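4장. 거실 바닥 정리 구역 만들기

이 장에서는 이데홀름(Edholm) 바닥 정리 세트로 카펫 위에 정리 구역을 만드는 방법을 안내합니다. 바닥에 널린 물건을 한곳에 모아 놓고 종류대로 보내는 방식인데, 한번 손에 익으면 정말 재미있습니다! 아이와 같이 하셔도 좋고, 혼자 음악을 틀어 놓고 하셔도 좋습니다.

4.1 시작하기 전에

세트에 들어 있는 바구니 2개와 이름표 꽂이, 접이식 봉투 걸이를 꺼내 놓으세요. 바구니는 평평하게 접힌 상태로 들어 있으니 바닥판부터 펴고 옆면을 세웁니다. 모서리에서 딸깍 소리가 나면 제대로 세워진 것입니다.

참고: 나르트데일(Naltdale) 소형 바구니를 이미 쓰고 계시다면 이름표 꽂이만 옮겨 달아도 됩니다. 크기가 조금 달라도 잘 맞습니다.

주의: 봉투 걸이의 고리 끝은 뾰족합니다. 조립이 끝날 때까지 어린아이 손이 닿지 않는 곳에 두세요.

4.2 구역 정하기

1. 문이 열리고 닫히는 자리를 피해 카펫의 한쪽을 고릅니다. 가로세로 100cm면 넉넉합니다.

2. 카펫 위를 청소기로 한 번 밀어 줍니다. 털이 짧은 카펫은 한 방향으로만 밀어도 충분합니다.

3. 바구니를 구역 바깥쪽에 나란히 놓습니다. 하나는 '장난감', 다른 하나는 '병과 용기'입니다. 이름표는 마음껏 꾸며 보세요. 그림을 그려 넣으면 글자를 아직 못 읽는 아이도 금방 알아봅니다.

4. 봉투 걸이는 병 바구니 옆면에 겁니다.

4.3 물건 모으고 나누기

1. 거실을 한 바퀴 돌며 바닥에 있는 물건을 구역 안으로 옮깁니다. 이때는 분류하지 말고 그냥 내려놓으세요. 소파 밑도 잊지 마시고요!

2. 병은 눕혀 두어도 괜찮지만, 먼저 뚜껑이 잠겨 있는지 확인합니다. 내용물이 남은 병은 원래 쓰던 자리로, 다 쓴 병은 병 바구니로 보냅니다.

3. 비닐봉지는 구겨진 채로 넣지 말고 손바닥으로 쓸어 펴세요. 길게 세 번 접은 다음 끝에서부터 돌돌 말면 봉투 걸이에 쏙 들어갑니다.

4. 봉제 인형은 맨 마지막에 옮깁니다. 먼지를 가볍게 털고 얼굴이 위로 오도록 장난감 바구니에 앉혀 주세요. 바구니 위로 얼굴이 쏙 올라온 모습이 참 귀엽습니다.

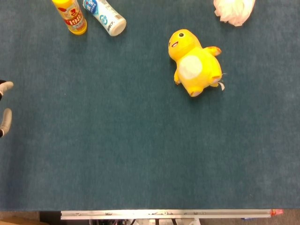
그림 4-2. 나누기 전의 물건들: 노란 병과 흰 병, 비닐봉지, 노란 봉제 인형

주의: 세제나 약품이 든 병은 장난감과 같은 바구니에 넣지 마십시오. 라벨을 읽을 수 없는 병은 열지 말고 따로 빼 둡니다.

주의: 비닐봉지는 질식 위험이 있으므로 영유아와 반려동물이 있는 집에서는 봉투 걸이를 높은 곳에 다세요.

4.4 마무리와 관리

1. 구역이 비면 카펫에 남은 부스러기를 테이프 롤러로 떼어 냅니다. 끈적한 자국은 미지근한 물을 적신 천으로 두드려 닦고, 문지르지는 마세요.

2. 병 바구니는 분리배출하는 날에 비우고 안쪽을 마른 천으로 닦습니다.

3. 인형이 바구니 높이를 넘기 시작하면 이베티(Ivetti) 대형 바구니로 바꿀 때입니다. 이름표 꽂이는 그대로 쓸 수 있습니다.

참고: 바구니 옆면이 자꾸 접히면 바닥판이 뒤집혀 있는지 살펴보세요. 홈이 파인 면이 아래로 가야 합니다. 바구니를 보관할 때는 4.1의 순서를 거꾸로 따라 접으면 됩니다.

4장 글: 카시미로 로사노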